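**Kaltby compact dehumidifier, by Skakum**
Sold by Skelleck. In stock. Plug-in, tank or hose drain, white only.

We sell this machine and we like it well enough. We don't like the box it comes in, which makes several claims we wouldn't put our name to, so please read this page before you order. If you want the short version: good for one damp room, oversold for anything bigger.

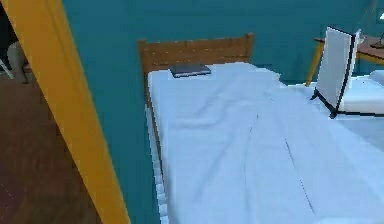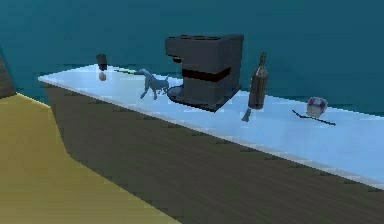
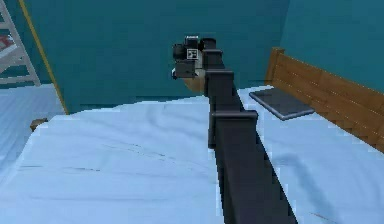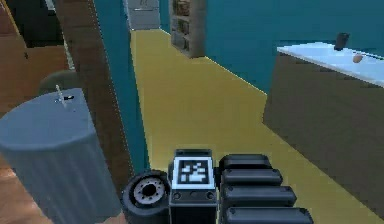
## "Whole-home dryness"

The front of the box says the Kaltby handles 1000 square feet. Maybe it does, in a lab, with every interior door propped open and a fan pushing the air along. In the houses our customers live in, with a hallway that bends and a bathroom door that stays shut, we would call it a one-room machine. Put it in the room with the problem. If you have two rooms with the problem, you may have a gutter problem, and a dehumidifier is an expensive way to avoid going up a ladder.

We asked Skakum how they arrived at the number. They sent a leaflet with the same number on it in a larger font.

## What it does

It's a compressor unit. Air gets pulled in at the back, passes over a cold coil, drops its water into the tank and comes out the top a little warmer than it went in. That last part surprises people every summer. It will not cool a bedroom. If anything you'll want the window open, and then you're drying the neighborhood.

Compressor units also lose heart in the cold. In an unheated garage in March, expect a lot of humming and not much water. Skakum prints a picture of a garage on the side of the box anyway.

## The numbers we're willing to repeat

| | |
|---|---|
| Fan speeds | 2 |
| Timer | 2 or 4 hours |
| Tank | Lifts out from the front |
| Warranty | 2 years, compressor included |
| Drain hose | Included, 4 feet |
| Display | Humidity in steps of 5 percent |

Left out on purpose: the daily water figure. Every maker measures it in a room kept so hot and so wet that you'd move out of it. It's useful for comparing one box with another, if both makers used the same conditions, and we couldn't confirm that for this one.

## The humidity reading

Don't lean on it too hard. The sensor sits inside the casing, close to the air intake, and it mostly knows about the air right next to the machine. A cheap separate gauge on the far side of the room will tell you more. When our buyer, Lleucu Rosser, tried a Kaltby in her own basement, the display and her gauge disagreed by 10 points for most of an evening. She moved the unit away from the wall and they came closer together. They never matched.

Set your target a bit lower than you think you need, check the gauge, and adjust from there. Chasing a very low number just runs up the power bill and dries out the furniture.

## Noise

"Whisper quiet" is on the box too. We've met quieter whispers. On low, it's a steady refrigerator sort of sound with a click when the compressor cuts in. Some people sleep right through it and some people send it back, and we have no way of guessing which you are. On high you'll turn up the TV.

Standing it on a bare, hollow-sounding floor makes things worse. A scrap of dense rubber mat underneath helps more than the "vibration-damping feet," which are ordinary feet.

## The ionizer button

There's a button for an ionizer. Skakum says it "refreshes" the air. We can't find anyone who can tell us what that means, including Skakum, and we've never noticed a difference with it on. Leave it off. The rest of the machine works the same.

## Will it get rid of mold?

No. It can make a room less friendly to mold, over weeks, if the water isn't coming in from somewhere. Mold that's already on the wall has to be cleaned off, and a wet patch that keeps coming back in the same place needs a roofer or a plumber. We've talked several customers out of buying this unit over the phone for exactly that reason and we'll talk you out of it too.

## Kaltby or Pattinasarany?

We get this one a lot. The Pattinasarany costs more, has a bigger tank and rolls on casters that work on carpet. It's also heavier and the filter is fiddly to get at. For a basement you don't visit often, we'd pay the extra, or buy the Kaltby and run the hose to a floor drain. For a small bedroom or a closet-lined hall, we don't think the extra money gets you much.

Neither of them has an app. We count that as a point in favor of both.

## Upkeep

- Rinse the filter when it looks gray. Let it dry all the way before it goes back in.
- Wipe out the tank now and then. It gets slimy.
- After moving the unit, let it stand upright for a few hours before switching it on.
- The hose has to run downhill its whole length. There's no pump, whatever the drawing in the manual seems to suggest.

## Returns

Try it for a couple of weeks in the room you bought it for, with a separate gauge if you can borrow one. If the reading hasn't moved, write to us with the size of the room and where the unit is standing. Sometimes it's tucked behind a couch. If it still isn't doing anything, we'll take it back, used, with the hose and filter in the box. You pay for the return shipping unless it arrived broken.

Replacement filters are listed separately. The "premium carbon" one costs twice as much and we don't stock it.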